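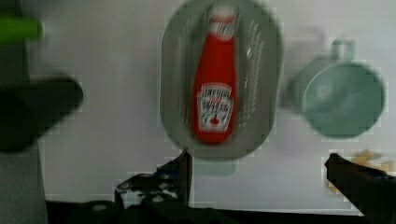
Eusebio Arroyo had driven the mail run between Bretwood and Wanness for most of his working life, and on the last Friday of it he was late because of a goat. It was standing on the bridge at Tevolach Creek and would not get off. He sounded the horn, then got out and pushed it, and by the time he reached the Yokoyama place the old woman had given up waiting at the gate and gone back inside. He carried her parcel up to the house. She had lunch out, and told him to sit. There was a red ketchup bottle standing on a grey oval tray or plate, and a pale green cup tilted or lying on its side next to it, and she moved none of it, only put a bowl of eggs and potatoes down in the space that was left.

"You're late," she said.

"There was a goat."

"Whose?"

"I didn't ask it."

She cut the string on the parcel with a bread knife. Inside were seed packets, two pairs of socks and a letter from her son, which she put under the bread board without opening. Eusebio ate. He had never been past the gate before. In all those years she had met him there, rain or dust, with her hand already out.

"They tell me it's your last day," she said.

"It is."

"Who's doing it after?"

"Nobody on this side. You'll have a box in Bretwood. They should have sent you the key."

"They sent a key. I didn't know what it was for."

She went and got it from a jar on the windowsill. It had a paper tag with a number on it in biro. Bretwood was an hour by road, and she hadn't driven since her eyes went. He knew that, and she knew he knew it, and they both looked at the key for a while.

"My son wants me to move to the city," she said. "That's what the letter is. It's what they all are."

"Will you go?"

"No."

He finished the potatoes. Outside the dog had found his van and was barking at the tyres. He had the rest of the run to do, three more stops before Wanness, and then a cake at the depot that he was supposed to be surprised by. His sister had told him about it on Tuesday. There was also an envelope, she said, with 1,000 dollars in it from the owners of the company, who had sold the route and could afford it.

"What will you do with yourself?" the old woman asked.

"Sleep in. Fix the fence."

"That's a week."

"It's a long fence."

She laughed at that, one short breath through the nose, and took his bowl. He stood up and put his hat on. At the door he stopped. He hadn't planned to say anything, and it came out sounding more like a complaint than an offer.

"I'll still have to go into Bretwood," he said. "For groceries. Mondays, I suppose. I could get what's in the box."

"I'd pay for the petrol."

"You would not."

"Then I don't want it."

They argued about it as far as the gate. In the end she said she would give him lunch, and he said that lunch was fine, but he couldn't promise a time. She said he never had been able to. Then she put the key in his shirt pocket herself and did up the button over it, as you would for a boy going to the shop.

He drove on to Wanness. The cake was chocolate, and he did his best with his face. Somebody made a speech. The envelope was there, as promised, and he put it in the glovebox with the road maps and forgot about it until September, when he was looking for a fuse.

On the Monday he went to Bretwood and opened the box. It was number 7, bottom row, so he had to get down on one knee. There was a seed catalogue in it and another letter in the son's handwriting. He bought his groceries, and on the way back the goat was on the bridge again. He turned off the engine and waited for it to finish – he wasn't on the clock.

Posted in: Short Stories, July 2020

We use cookies to make this site work and to see which stories get read. By continuing to browse you agree to our use of cookies. Accept

All stories copyright of their authors. Contact the editors | Back to top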